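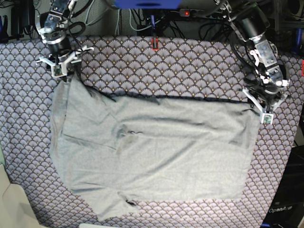 How does a record hold a song?

A record holds a song in one long, skinny groove that winds from the outside edge in toward the middle. The sides of the groove are wiggly, and the wiggles are the music.

If you have ever seen a grown-up lift a big black disc out of a paper sleeve, holding it by the edges as if it were a very thin birthday cake, you may have wondered where the songs were hiding. To find out, we have to start with what sound is. When you pluck a rubber band, it shakes back and forth very fast, and that shakes the air around it, and the shaking air travels all the way to your ears. Low sounds shake slowly and high sounds shake quickly. 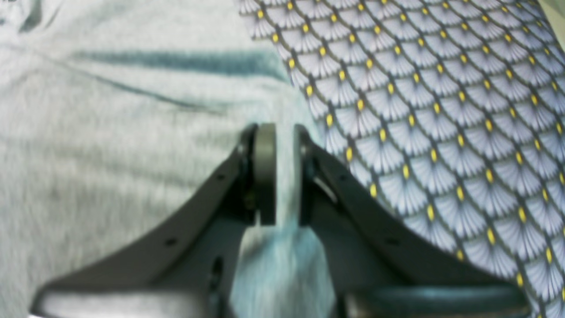
A gray gripper and two fabrics, from above.

To make a record, a machine called a lathe turns those shakes into a wiggly line. It has a sharp little cutter that wobbles along with the music while a smooth disc spins underneath. Metal copies are made from that first disc, and they work a bit like waffle irons: a warm blob of plastic goes in the middle, the press squeezes shut, and out comes a record with grooves on both sides.

The Nadent pressing shop in Pindelwood made 148 copies of a marching band album last December (lots of tubas!), and every one of them was squeezed this way,

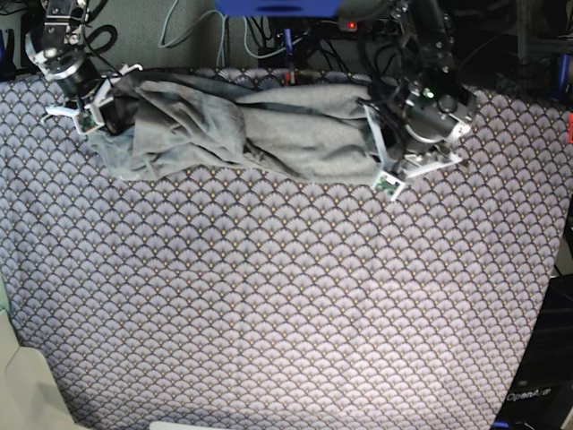

with the paper label going in at the same time as the plastic, so there's no glue to get sticky fingers with.

Now for the listening part. A record player spins the disc and lets a tiny needle, called a stylus, ride along in the groove. The wiggles make the needle shake, just as the cutter did, and the player turns that shaking into electricity. An amplifier makes the electricity stronger and

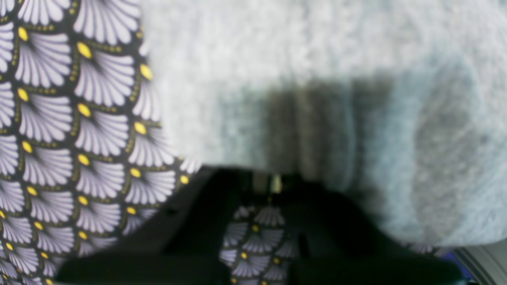 sends it to the speakers, which push the air back and forth until the song reaches you.

Try it yourself: ask a grown-up to play an old record with the speakers turned all the way down. Put your ear near the needle, but don't touch it. You may hear a teeny, tinny version of the song coming right out of the groove!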